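Sutetti Stand Steward Kit

I've worked the away section for a lot of years now, first at a tiny ground where you could hear every single word anybody shouted, and then at places big enough that you couldn't hear yourself think. And the thing that used to drive me up the wall was the paperwork. Somebody would report abuse in row M, a steward would write half a seat number on the back of a parking pass, and by the time it reached the safety office we had a coat color and a shrug. So I made a kit!

The Sutetti Stand Steward Kit is what I wish I'd been handed on my first matchday. It's a set of report pads, seat cards and witness slips that all share one number, so a complaint that starts with a dad in the family stand can be followed all the way to the club's disciplinary folks without anyone having to guess which bit goes with which.

What's in the kit

219 numbered incident reports, in pads with a stiff back so you can write standing up
367 witness slips (small, because most people will give you two lines and then want to get back to the game)
67 seat cards with a blank block plan for you to mark
One quick guide, folded to fit a coat pocket

The reports come in two layers. You keep the top one and the control room gets the other. There's a box for the exact words used, and please do use it. I know it's uncomfortable writing that stuff down, I've stood there with my pen hovering too, but "offensive language" doesn't help the person who has to decide on a ban three weeks later. Put it in quotes, put the minute of the match next to it, and move on.

The paper is the heavier Vetwood stock. I tried a cheaper one for half a season and it went to mush in the first proper rain, so never again. Pencil works on it, and so does ballpoint. Gel pens smear, sorry!

Picking a size

The standard kit suits a ground with up to 900 seats in the sections you're covering. If you're bigger than that, get the Hustura refill alongside it, which is the same pads and slips without the guide. The numbering carries on from wherever your last kit stopped, as long as you put your final report number in the order notes. (If you forget, I'll email you. I always email.)

Clubs with their own reporting app ask me if they still need paper. Up to you! My own club has an app and I like it fine, but the signal dies when the stand fills up, and I've never had a witness slip lose its signal.

A couple of things I get asked

Can you print our badge on it? Yes, on the pad covers and the guide. Send me the file when you order and allow another week.

Does it cover stuff thrown on the field, or just abuse? Both. There's a tick row along the top of each report, with discriminatory abuse, missiles, flares, field entry and other. The "other" line is longer than it was in the old version. You all know why.

Will it stand up in a court case? I'm a steward, so talk to your club's lawyer on that one. I can tell you the layout was gone over by Akinyi Mollel, who handles fan bans at Nassar, and she made me move the signature line twice.

Shipping and returns

Orders go out twice a week during the season. Unopened pads can come back within 30 days, and opened ones can't, on account of the numbering. If a pad turns up with a number missing, tell me and I'll replace the whole pad.

Page updated 23 August 2024

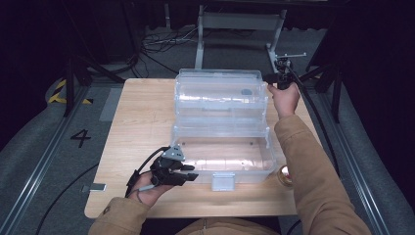
Clear storage box with hinged lid, shown open.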